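¿Cómo guardo el relleno de los cojines sin que invada toda la casa?

Publicado por Fernanda Vilela

¡Hola a todos! Me he lanzado por fin a coser muñecos y cojines y estoy feliz, pero la mesa del comedor ya no se ve. Compré 600 gramos de relleno, abrí el paquete y aquello creció como un bizcocho. Entre las bolsas anudadas, los retales y las cajas no encuentro ni las tijeras, y el domingo vienen a comer mis suegros.
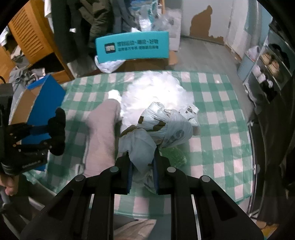 El relleno me preocupa más que las telas, que al fin y al cabo se doblan. Lo quiero tener a mano porque coso un ratito cada noche, pero un montón blanco así, suelto sobre el mantel de cuadros verdes, suelta pelusa por todas partes. ¿Bolsas, cajas, fundas? ¿Se estropea si lo aprieto mucho? ¡Acepto cualquier idea!

Belmiro Mendes
Funda de almohada vieja con cremallera. Metes el relleno dentro, cierras y al armario. Yo tengo dos así.

Madalena Matos
¡Bienvenida al vicio, Fernanda! Te cuento cómo lo hago yo, que llevo cinco años rellenando de todo (el último, un pulpo enorme, precioso). Lo primero, saca a la mesa solo lo que vayas a gastar esa noche, un par de puñados en un bol hondo, y el resto ni lo toques. Para guardarlo, bolsas transparentes grandes, cerradas con una pinza y no con nudo, que luego los nudos acabas rompiéndolos a tirones. Las bolsitas de la compra con letras están bien para los retales, pero ponles una etiqueta o las abrirás todas buscando el fieltro.

Lo de apretarlo: unas semanas no pasa nada. Lo ahuecas con los dedos, a pellizcos, y vuelve a subir que da gusto. Al vacío todo el invierno no lo dejaría, a mí se me apelmazó una vez y tardé una tarde entera en recuperarlo. ¡Y enséñanos los muñecos cuando los acabes!

Senan Doherty
Una caja de cartón con tapa y listo. Para la pelusa del mantel, guante de goma un poco húmedo y pasas la mano siempre en el mismo sentido. Sale todo.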